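October 20, 2018
by the Stutemetti blog

I play horn in a community band, badly some weeks, so I jumped at the chance to talk to the woman who's run the repair bench at Mottram for 26 years. We sat down with a pot of tea and I got about one question in before she was off!
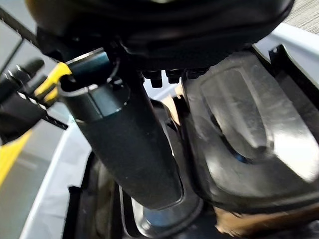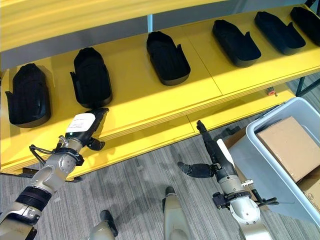
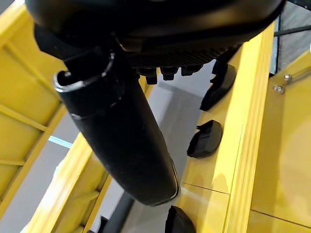
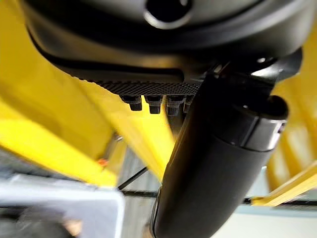 All four taken in the one place.

"People bring me a sticky valve and they've already drowned it in oil," she told me. "Wipe it first. Then two drops." (I've been using more like ten -- I kept quiet.)

She learned on old Datmont doubles and still has a soft spot for them. "Heavy as a boot, lovely low register. I'd take one over a new Vudier any day, and the Vudier will set you back $3000." I asked whether the lacquer changes the sound, which I've argued over at many a rehearsal, and she laughed at me. "I can't hear it. Maybe you can."

Rotor strings are her favourite job. She reckons she can restring a whole horn while the kettle boils, and she charges $60 for it, with a slide grease thrown in if you ask nicely. My own third valve has been clacking since last winter, so I'd brought my horn along -- cheeky, I know -- and she had the cap off before I'd finished apologizing. "Bumper's gone," she said. "Leave it with me."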